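The Town That Moved Uphill

The first time I drove to Lepik I missed it completely. I went straight through, crossed the bridge, and was halfway to Kelelent before I realized the nine houses and the boarded-up store had been the town. Or what's left of it, anyway. The rest is up the hill, and I mean that literally, because in July of 1911 the people of Lepik started hauling their houses up there with horses.

I've been hooked on the story ever since. I grew up one valley over and never heard a word of it at school!

It starts with copper. The Brata mine opened on the east side of the creek, and within a few years there were 245 people living on the flat below it, in houses put up so fast that some of them shared walls by accident. There was a bakery, a barber who also pulled teeth, and two churches that didn't speak to each other. The mine dumped its waste rock wherever was handy, and what was handy was the creek. Every spring the water had a bit less room, so every spring it came a little farther up the main street.

For a while people just raised their porches. You can still see this at the old Jinari boarding house, where the front steps climb to a door that's way too high for the building. Then came the flood of 1910, which put water in the bakery ovens and carried off the barber's chair (it was found two miles down, and he went back to using it). That winter the mine company offered lots on the bench above town at a dollar each. You had to bring your own house.

So they did. They jacked the houses up, slid peeled logs underneath and winched them up the grade a few yards at a time. By the first snow 39 buildings had gone up the hill. One family reportedly kept living in theirs for the whole trip, cooking supper on the road – I so badly want that to be true.

Most of what I know comes from Cremilda Bragança, who has spent years copying out the mine's pay ledgers by hand. She has 2,372 entries done and a closet full of books still to go. I spent an afternoon at her kitchen table, eating far too much cornbread, while she read me names. She can tell you who was docked for a broken lamp and who got paid in flour. She can also tell you which houses never moved, because the company kept charging those families rent on the flat, and she's still mad about it on their behalf.

What surprised me was how ordinary the ledgers make it all sound. Somebody's house is being dragged up a mountain and the clerk writes "hauling, 4 days" and moves on to the price of nails.
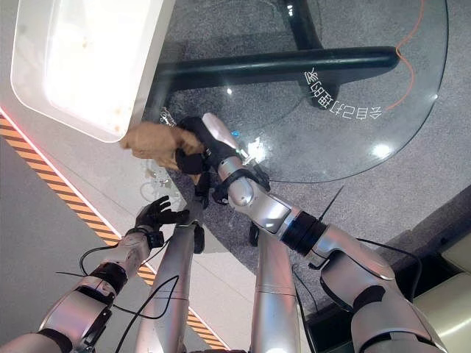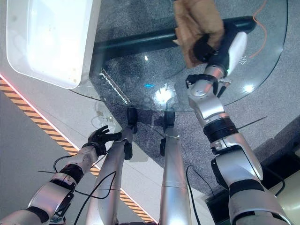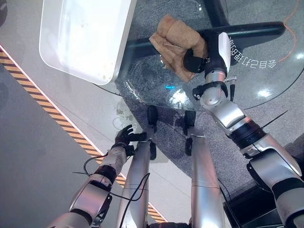
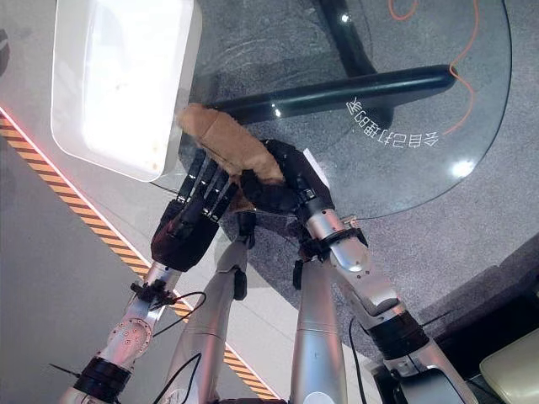 The mine closed in 1934, and the hill town emptied out almost as quickly as it had filled. Families took what they could carry and left the houses standing, the same ones they'd worked so hard to get up there. Cremilda's grandmother was nine. She was allowed one toy, and she picked a stuffed bear over a perfectly good doll, a tan fuzzy thing a lot like the plush in the last picture, going by how Cremilda tells it. The bear made it as far as the coast and then got left on a train. Her grandmother brought it up at every family dinner for the next sixty years.

If you want to go, the road up to the bench is fine in a regular car until the snow comes. Park by the second church, the one with the roof, and walk the old grade down to the creek. It takes a good half hour, and your knees will have opinions. Look for the grooves in the rock at the sharp bend, where the winch cable rubbed as the houses came around. I put my whole hand in one. The creek is back in something close to its old bed these days, with alders all along it, and I saw a heron standing right where Cremilda says the bakery was.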